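Print this page | E-mail this page

Pastness tea table: October progress note
From Mizanur Sultana to the Karunaratne fund

Hello all! The tea-table part of your grant is moving along nicely. We've spent 140 of the 2000 so far, mostly on little beige sets, and I'm happy with how they sit on the white top.

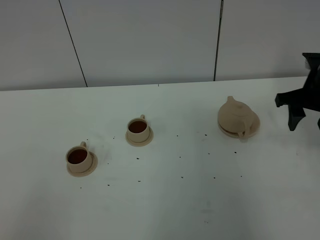

Two cups of tea and the pot, each on its own saucer.

Crumbs and stray leaves are my big topic this month (you did ask!). I want the table cleared and wiped between sittings, and we've managed 6 sittings so far.
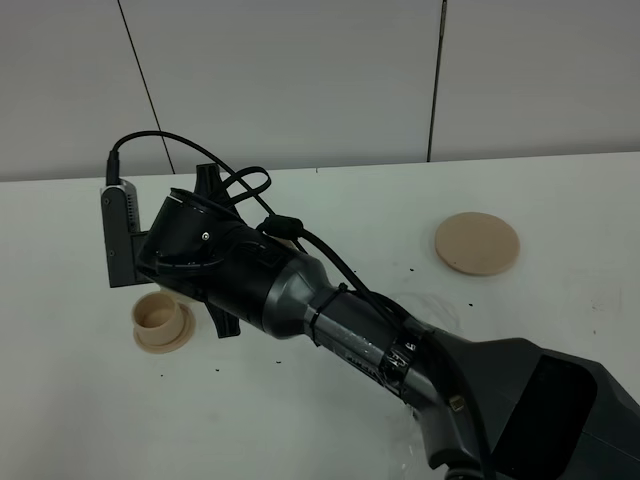
Beige pieces on the tabletop, one upright, one flat.

Wanitz wants a colored cloth, but I'm holding out for plain white – specks show up so much better.
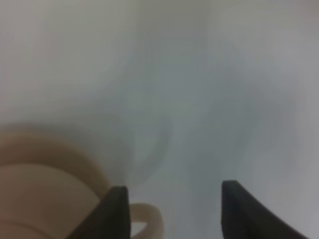
Next up is the Rumura order for spare saucers, and I'll send you the receipt.

We use cookies to improve your visit. Accept | Settings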